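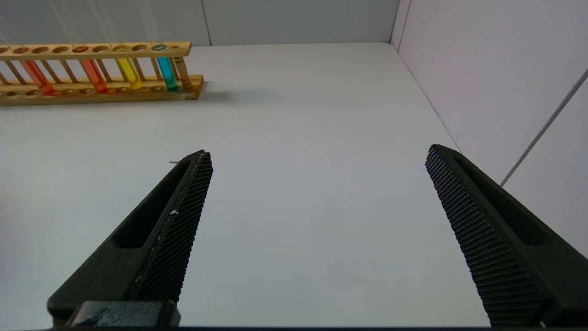 Bianka Antal wrote:
We let ours sleep in the yard from age six, with the back door unlocked and the porch light on. Nothing ever happened except one of them came in at 2 a.m. wanting cereal. So I'd say go ahead, but stay close the first time.

kornel_h wrote:
Six seems young to me. Mine are seven and ten and I still sleep out there with them. It isn't animals I worry about, it's the younger one waking up and walking off half asleep. He did it at my sister's house and got as far as the mailbox.

Thaís Cavalcanti wrote:
Thanks both. To answer the question from the last page, the yard is fenced on 3 sides and the open side faces the neighbors' field. The kids are eight and five. We moved to Pitdale in the fall and this would be their first time camping anywhere. My husband wants to wait until May and take them to the campground at Skistollow instead.

janaina_t wrote:
Skistollow is fine but it's a 12 mile drive on a bad road, and if the five-year-old is done at ten at night you are packing up a wet tent in the dark. Do the yard first. We skipped that step and I was sorry.

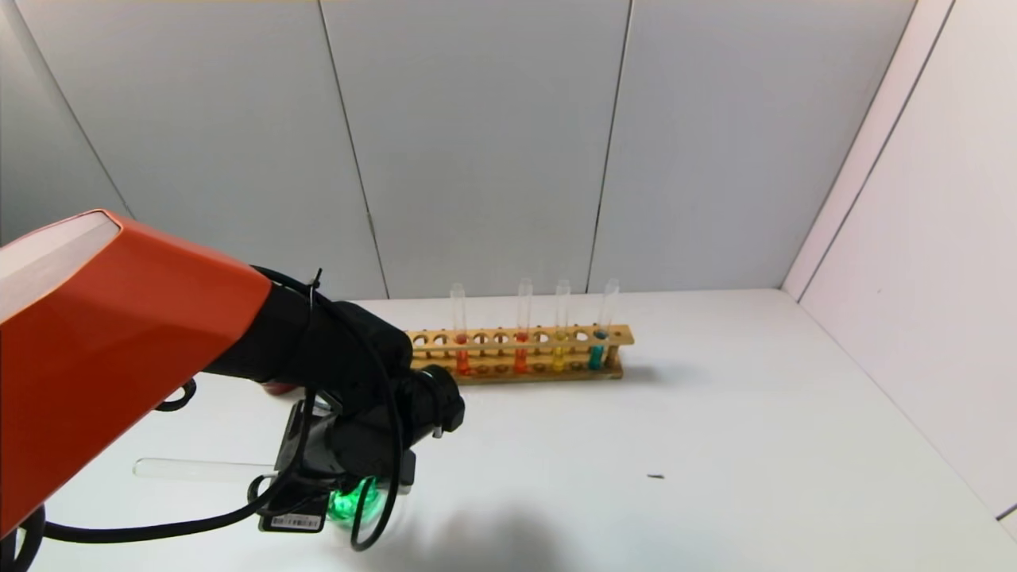
Saturday morning, 20 March 2021

kornel_h wrote:
I disagree about the campground. Kids who know the house is right there just go back to the house. At Skistollow mine complained for an hour and then slept until seven.

Rosângela Barros wrote:
Depends on the kid. My daughter would have screamed until the whole place was up.
What are you using for sleeping bags? Nights are still cold. We put wool blankets under the mats as well as on top and that made more difference than the bags did.

Thaís Cavalcanti wrote:
Just regular kids' bags, plus two quilts from my mother-in-law. I can add blankets. The tent is a four-person one from a garage sale and I haven't checked it for leaks.

janaina_t wrote:
Put it up and run the hose over it for ten minutes before anybody sleeps in it. Check the corners of the floor.

Bianka Antal wrote:
And let it dry all the way before you roll it up. We ruined one that way.

kornel_h wrote:
I'll say it again, one adult in the tent with a five-year-old. After that do what you like.

Thaís Cavalcanti wrote:
Yes, I'll be in there. My husband has volunteered to stay in the house with the dog. I'll post after we've done it, probably next weekend if the rain holds off.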